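Safe Working Practice for a Tabletop Manipulator
Student Project Report, Wermont Robotics Laboratory

3. Operating rules

The Sivthorpe project adopted a written code of practice in August. It applies to every session in which the arm is powered, including short checks of the gripper. 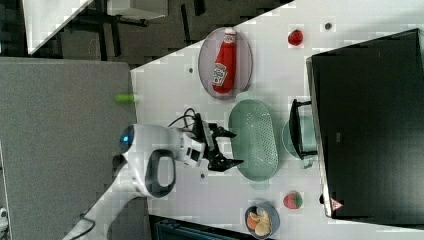
Only one operator may give motion commands at a time. A second student stands within reach of the stop control and keeps hands clear of the tabletop - no item is moved by hand while the arm is live. Force settings are reviewed before each change of object set. The log held 557 entries at the close of the project.

Wrist camera views are checked before the gripper enters any open container.

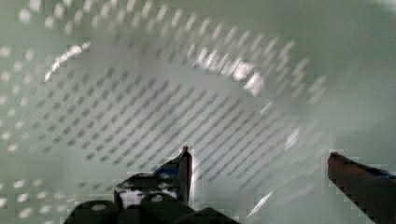
4. Departures from the code

Sessions that broke a rule were kept in the log and left out of the results.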